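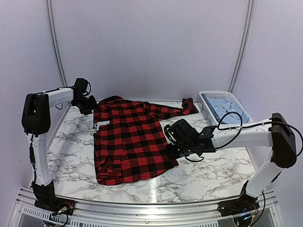
About us

Hi! I'm Fahad Cheema, and I started Pladitz with Edin Yordanov in the back half of an old print shop in Parkdale. We make example data for people who are teaching robots to handle cloth. Shirts, mostly. Towels when a customer asks nicely.

How we got into it: Edin spent years fixing sewing machines and I was writing software for warehouse conveyors, and we kept arguing over why a robot could place a box perfectly and then make a total mess of a sleeve. A box is the same shape every time you meet it. A flannel shirt lands differently whenever you drop it — collar under, cuff off to one side, hem all bunched up. You can't write a rule for each of those, so the learning system needs to see plenty of them, done by someone who knows how to fold.

So that's our day. One of us guides the 2 arms through a fold, the cameras and joint readings get saved together, and then we mess the shirt up and go again. Each full run is one example. We keep the clumsy ones too (labeled as clumsy!) and our customers tell us they're glad to have them, especially the ones where a corner slips and the operator has to go back for it.

Our first big job was called Leckie, and it was 500 examples of long-sleeved shirts. We thought it would take a month. It took a good deal longer, mainly on account of cuffs. The current one is Potent, which mixes patterned and plain fabrics, and as of this Tuesday it stands at 1,282 accepted examples. I check the count far too often.

A few things about how we work, as people do ask:

Every example gets watched all the way through by someone other than the person who recorded it. Edin is much stricter than I am.

We change the starting position of the garment every single time. If ten in a row look alike, we toss them and start over.

Operators swap out after around 20 minutes. Folding through a pair of arms is more tiring than it sounds, and tired folds have a look to them.

We write down what the shirt is made of, its size, and which way up it started. Patterned ones get a note on the pattern as well — checks can confuse a camera in ways a plain blue shirt doesn't.

We're a small shop and we like it that way, though we're hoping to add a second table in September. If you're working on cloth handling and want to talk, or you just want to come by and have a go at the controls, drop us a line. Mornings are best. Edin makes the coffee, and it's strong.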